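Gondley Folding Work Table, White - Pemby Supplies

Home > Tables > Folding > Gondley

Gondley Folding Work Table
Colour: matte white
Sold singly or in pairs
In stock

A table for people who have run out of table. The Gondley folds flat, stands up straight and holds whatever you were about to put on the floor. We have sold it since our second year in business and have tried several times to replace it with something more exciting. The customers wouldn't have it.

What it's for

Cutting out fabric. Wallpapering, if you still do that. Jigsaws of an ambitious size. Village hall teas, seed trays, stocktaking, the overflow guests at Christmas who get the cutlery that doesn't match. One customer in Wisutska bought two for a model railway and later bought two more, and we gather the spare bedroom is no longer spoken of as a bedroom.

It is a plain table with a big top. It has no cup holders, no charging points and no app. You can lean on it. You can lean on it quite hard, in fact, though please don't stand on it to change a light bulb. We know you will. We have asked, and that is all we can do.

The top

Matte white, and properly matte. Glossy tops look lovely in catalogues and then spend the rest of their lives showing you the ceiling light. Thread, pins, small screws and dropped contact lenses all show up well on this one, which was the whole argument for white in the first place. So does everything else, naturally. If you are the kind of person who is upset by a crumb, have a look at the grey version, where the crumbs are still present but discreet.

The edges are rounded over and the corners are blunt enough for anyone of hip height. The underside is unfinished and faintly ugly. We mention it because a customer once sent one back for this reason and we would like to save the next one the postage.

The legs

Each pair of legs swings out and locks with a sliding collar. Push the collar down until it clicks. If it hasn't clicked, it hasn't locked, and the table will let you know at a moment of its own choosing, usually with soup on it. To fold, lift the collars, bring the legs in, short side first, and mind your thumb. There is a diagram on the underside showing a man minding his thumb. He looks as if he learned the hard way.

The feet are plastic and screw in and out for uneven floors. They mark neither vinyl nor wood as far as we have been able to find out, and we have dragged them over both.

Sizes and so on

Length opened: 144 cm
Seats: four in comfort, six who know each other well
Carry handle: yes, on the long side
Assembly: none
Guarantee: 2 years on legs and hinges

The weight is printed on the box, where the courier can see it and sigh. One grown adult can carry the table up a flight of stairs. Two adults can also do it, but it takes longer and there is an argument on the landing.

Looking after it

Wipe it down with a damp cloth and a little washing-up liquid. For biro, a pencil rubber works better than you would expect. For felt pen, try the rubber, then methylated spirit on a bit of rag, then a tablecloth. Don't use scouring powder, wire wool or the green side of the sponge. A matte finish picks up scuffs with use and the green side of the sponge will give you all of them in one afternoon.

Hot pans need a mat. A mug of tea doesn't, whatever your mother said.

Glue is a longer subject. PVA peels off once it has dried, so leave it alone and go and do something else. Superglue doesn't peel off. Superglue is part of the table now.

Stands, lamps and other things that go on top

We get asked a good deal about putting lamps and stands on the Gondley. Anything with a wide, flat base is happy on it. Clamp-on lamps are fine too, provided the clamp has a rubber pad and you stop tightening when it stops wobbling. Past that point you are only denting things.
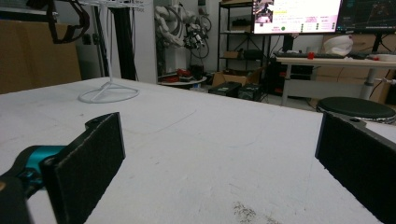 White top in use, with a ring-based metal stand. Stand not included.

If the stand is a tall one, keep it well in from the edge. The table doesn't wobble much, but a pole will take a small wobble at the bottom and make a large one at the top, and if there is somebody sewing at the other end you'll be able to read their mood from the lampshade.

What customers say

"Bought for craft fairs. Survived craft fairs. More than can be said for me." - Brynjólfsdóttir Knitwear

"It is a table." - four stars, unsigned. We have thought about this review a lot.

"The collar on one leg was stiff when it came. I rang and was told to rub a candle on it. I was cross about this until it worked." - Þórarinn Grímsdóttir

The candle advice stands, by the way. Any plain household candle will do. Scented ones work equally well and your table leg will smell of fig.

Delivery and returns

We send the Gondley out flat in a single carton. Orders go by courier and you will be given a delivery slot, which the courier regards as a matter of opinion. If nobody is in, they will leave it with a neighbour, so now is a good time to be on speaking terms.

You have 30 days to change your mind. Please send it back in its own carton, with the cardboard corners on. If you have already cut the carton up for the cat, ring us and we'll sort something out.

Spare collars, feet and end caps are kept in stock and fit every Gondley we have ever sold, including the old ones with the cream legs. Feet come in bags of four. You will only have lost one, but there we are.

Often bought with this

Gondley carry bag, with shoulder strap
Gondley bench, white, folds the same way and has the same man on it
Pemby clamp lamp
Spare feet, bag of four

Page last updated 6 July 2018. Prices include VAT.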